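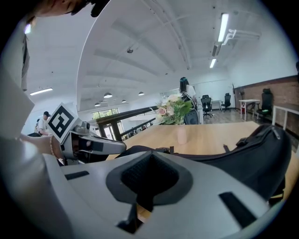
Student Project Report
Household Food Waste and Shopping Habits in Gendwood
Submitted by Mohandas Gounder
6 July 2023

1. Background

Food waste collected from homes in Gendwood is sent to landfill with general rubbish. The town does not have a separate organics bin, and residents who wish to compost must do so on their own property. This project set out to find how much edible food is thrown away by households in the area, which foods are most often wasted, and whether shopping habits have any bearing on the result.

The project was completed as part of the applied research unit. It builds on a short class exercise carried out the previous September, in which students kept a diary of their own kitchen waste for one week. The diary format used in that exercise was revised before being given to the public. In particular, the column headed "Reason" was changed from a blank space to a list of set choices, as many students had left it empty.

2. Method

Survey packs were delivered to 200 households in two neighbourhoods. The first, Pavov, is made up mainly of older detached houses with gardens. The second, Skelari, consists mostly of flats and townhouses within walking distance of the shopping centre. Each pack contained a letter of explanation, a two-week food diary, a short questionnaire and a reply envelope.

Participants were asked to record every item of food they threw away that could once have been eaten. Bones, peelings, tea bags and eggshells were left out of the count. Food given to pets or put into a home compost heap was recorded in its own column. Participants did not have to weigh anything. They entered each item on a separate line and chose a size of small, medium or large, using the guide printed inside the cover.

No names or street addresses were collected. Diaries were marked with a letter for the neighbourhood only. Approval was given by the school before the packs were printed.

3. Results

The returned diaries held 3091 separate entries. Of these, 1298 were for fruit and vegetables, making this the largest group by a wide margin. Bread and other baked goods came second, followed by cooked leftovers. Meat and fish appeared much less often, although several participants noted that these were the items they most regretted throwing away.

The most common reason given for throwing out fruit and vegetables was that the item had spoiled before it was needed. Bagged salad leaves, fresh herbs and cucumbers were named many times. For bread, the usual reason was that it had become stale. Leftovers were mostly discarded after being kept in the refrigerator and forgotten.

Households that shopped once a week recorded more waste than those that shopped every two or three days. The difference was clearest in Pavov, where many residents drive to a large supermarket and buy in bulk. In Skelari, small and frequent trips were more usual. Written shopping lists appeared to make little difference in either neighbourhood, a finding that was not expected.

A total of 29 participants added comments on the back page. Many asked for clearer information on date labels. Several were unsure whether "best before" and "use by" have the same meaning, and said that they treated both as a final date.

4. Limitations

The results depend on people recording their own behaviour. Some may have wasted less than usual while keeping the diary, and others may have missed entries on busy days. The size guide was also open to different readings. One participant entered half a watermelon as medium.

Pavov and Skelari were chosen for ease of delivery and do not represent the whole of Gendwood. The rural properties along Norðdahl Road were not included, and home composting and the keeping of chickens could be expected to change the figures there. The survey also took place in the cooler months, when less salad and soft fruit is bought.

5. Recommendations

It is recommended that the school share a plain-language guide to date labels through its newsletter. The guide should fit on one page and be suitable for display on a refrigerator door.

It is also recommended that the diary be repeated in summer, using the same two neighbourhoods and a simpler size guide with drawings of common foods. Norðdahl Road should be added if enough packs can be printed.

Copies of the blank diary and questionnaire are held in the school library and may be borrowed by students planning similar work.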